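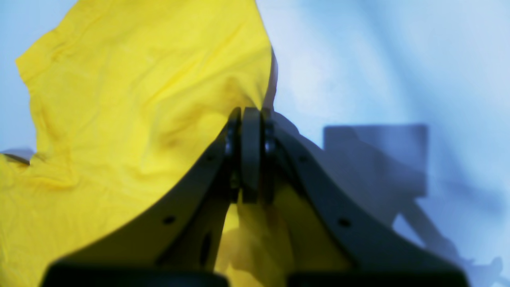
*Charcoal fingers on the yellow cloth, wrist camera view.*

**Ticket:** Gernside bench, finger comparison for garment handling
**Status:** open
**Opened:** Thursday, October 17, 2024

Problem as first reported: the Plarnis fingers pick up one layer when we want one, and then sometimes two when we don't. I ran 14 picks on thin cloth with the default Malteo controller settings. 4 of them came up with a second layer. That's already so much better than what we had in March that I did a small lap of the lab!

What I tried:

- Dropped the closing force by two steps. Double picks went from 4 to 2 over the next 14.
- Swapped the pads left to right. No change.
- Slowed the final approach. Cleaner pinch, but the cycle gets longer and I don't love that.

Next up was folded stuff, where the layers are already pressed together and the gripper has to find an edge by itself.

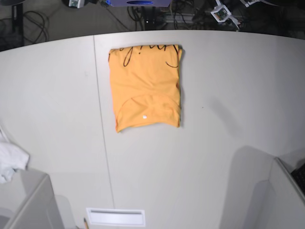 Annan replied that the force numbers mean little until both finger sets run from the same controller build, and asked for the 14 picks to be repeated on the old one. Fair point, and easy to do - the old build is still on the second drive. I'll queue it tonight.

Meanwhile I got going on the two-arm test with the white fingers, which I've been looking forward to all week. Both arms take an end, pull to a set tension, hold for seven seconds, release. The right arm was reporting its grip closed a beat before the left, so the pull started early on one side. 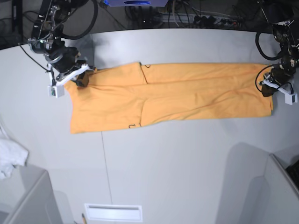

Adding a wait for both grip flags before the pull fixed the early start on my first 7 runs. The tension readings from the two sides now track each other beautifully, and I could watch that plot all afternoon.

Still to do:

- repeat the 14 picks on the old build
- try the lower force on knits
- ask Plarnis for softer pads

Leaving this open until the repeat is logged.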